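**Citrus storage** is the keeping of oranges, mandarins, lemons, grapefruit and related fruit between harvest and use. Citrus does not ripen further once picked, so the purpose of storage is to slow drying and decay. Methods range from bowls in a kitchen to chilled rooms holding many tons of fruit.

## Background

Before mechanical cooling, growers often left fruit on the tree until it was wanted. Picked fruit was wrapped in paper, packed in straw or buried in dry sand. In the hill farms near Bragança, lemons were laid on slatted shelves in stone sheds and turned by hand through the winter. A shed of this type at Cerkbridge, built by a fruit merchant, had shelf space for 2,929 lemons, a number painted over its door. 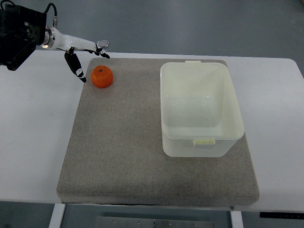

Moisture loss is the main cause of poor quality in sound fruit. The peel carries a thin natural wax that slows the loss, and scrubbing removes part of it. Bruising is the second cause. A citrus fruit dropped on a hard floor may look unharmed for several days before a soft patch forms over the damaged oil glands. Packers therefore line sorting tables with cloth, foam or rubber, and a single fruit set down on a mat, as on the white table shown, is less likely to be marked than one rolled across a bare top. Oil released from broken glands also burns the peel of neighboring fruit, leaving brown spots.

## Temperature and humidity

Oranges keep well at 38 to 46 °F. Lemons and grapefruit are more easily hurt by cold and are usually held at 50 °F or above. Chilling injury shows as pits in the peel, often after the fruit has been returned to a warm room. Humidity is kept near 90 percent in commercial stores. Home refrigerators are much drier, and fruit kept in them loses weight faster unless it is bagged.

## Mold

Green mold and blue mold cause most losses. Both enter through breaks in the skin. In a trial described by the grower Ans Van der Linden in her handbook *The Winter Lemon*, 506 lemons were stored from November to April, and 128 were discarded, mostly for green mold that began at the stem end. She advised clipping the stem close and never pulling it.

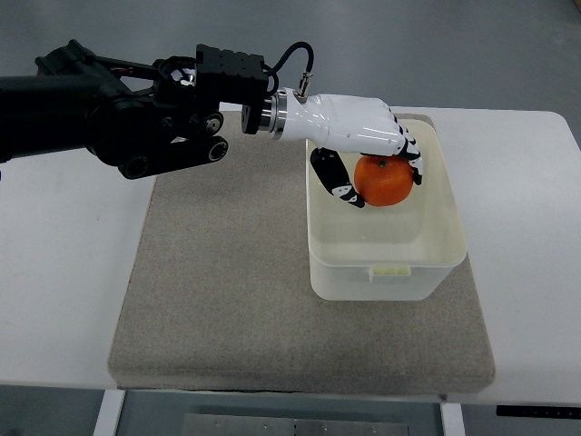
**Does one moldy orange spoil the rest?**

It can, though the risk depends on the type of mold and the state of the other fruit. Green mold mainly infects fruit that already has a wound, while blue mold can also spread by contact through sound peel. Moldy fruit should be thrown out and the rest checked.

## Storage at home

Charito Lacson's household guide, first printed in Sakbridge, gives the following advice:

- Keep fruit that will be eaten within a week at room temperature, out of the sun.
- Move the remainder to the refrigerator drawer, in a bag with a few holes.
- Wash fruit just before use.
- Store cut halves face down on a plate, covered, for no more than 2 days.

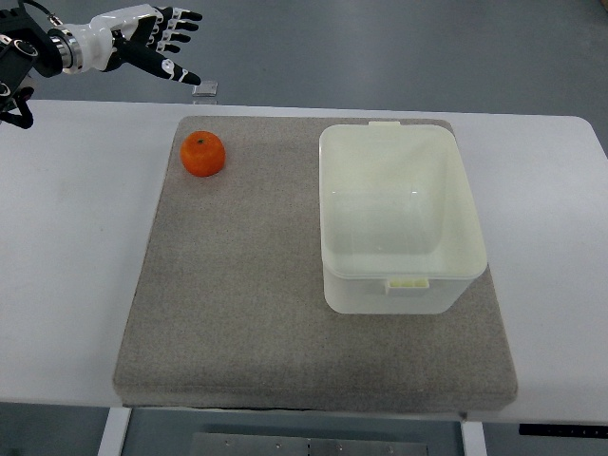

- Freeze juice and grated peel separately. Whole fruit turns mushy when thawed.

## Varieties

Thick-skinned fruit generally lasts longest. Late-season oranges and most lemons keep for several weeks in the cold. Mandarins with loose skin dry out sooner and are easily torn at the stem. The Waren, a small sour orange grown mainly for marmalade, is normally cooked within a few days of picking.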